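Patience by the millimeter

At Rurkex in Arnby, the cell that takes old desktop computers apart is called Malý. Romana Havlíček looks after it. 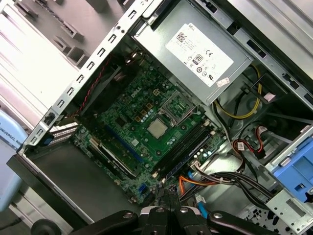

She starts at 7 in the morning and checks first the finger screws.

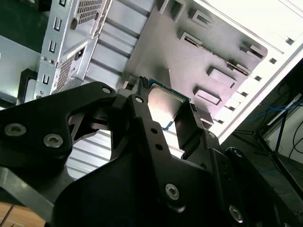

A processor between the fingers.

"If one screw is loose, the chip will turn," she says.

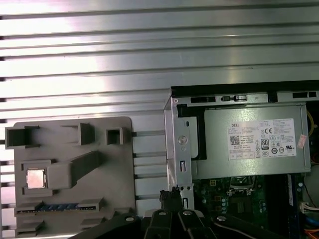
The gray tray beside the open Dell.

Every 40 cases she teaches the tray position again. 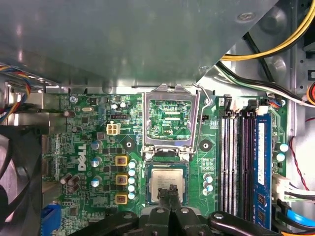 After the shift

The fingers are wiped and the log is closed.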